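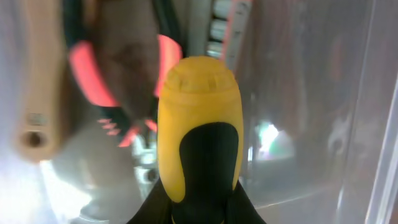
My Band Project: Hukenik and the Drummer Who Kept It Going

For my music history report I picked Hukenik, a metal band out of Holtley that I only know because my cousin played their second record in the car all summer. I wanted to write about the drummer, Ott Paulauskas, and I'm really glad I did, because there's so much more to him than loud drums!

Ott started out on a practice pad in his aunt's kitchen (she made him quit at nine at night). He joined Hukenik after their first drummer moved away, and two weeks later he was on stage in front of 50 people at a bar called Enier. The set was short and he says he rushed every song. I found a recording and he did rush – but it sounds great.
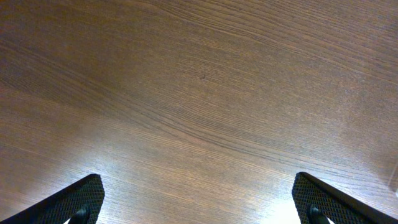

The Albums

Hukenik made 3 albums with Ott. The first, Lūse, was recorded in November with the heat off, and you can hear how tight and dry the drums are. My favorite track runs at 146 beats per minute, which I checked with a metronome app while my brother complained through the wall. The second album is slower and has piano on it, and a lot of fans hated that. I like it best. The third one I've only played twice so far, so I don't say much about it in my grade sheet notes either.

I also tried learning the opening beat of Lūse myself. My left foot can't do it yet. My right foot is okay.

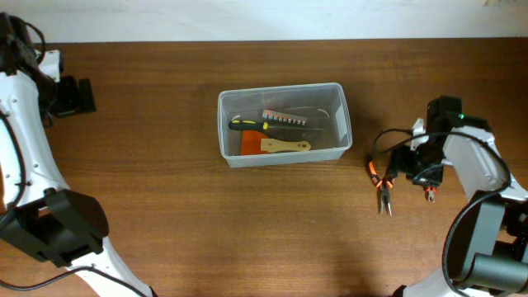
Why did Ott stop touring with the band?

His wrists were bothering him, and he wanted to teach. He still plays on the records and gives lessons in Holtley, mostly to middle school kids, and he wrote most of the drum parts his replacement uses on the road.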